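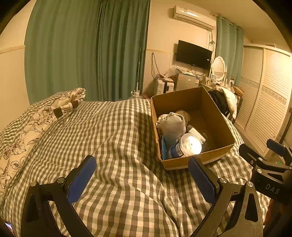 Chapter 4 is about collecting examples by hand, before any model is trained. The Cundik course set has 500 episodes recorded in 40 homes, and each one starts with the fingers open. Rooms were left as people keep them, with a rumpled gingham bedspread under the work and a cardboard box holding a knit glove and a disc tub. Folds in cloth change how a box sits, so a learner needs many of them.

Courses > Robot Learning > Chapter 4: Gathering Examples

Of these episodes, 192 involve a box or bin. We set them aside for Section 4.2.

Last updated: November 9, 2023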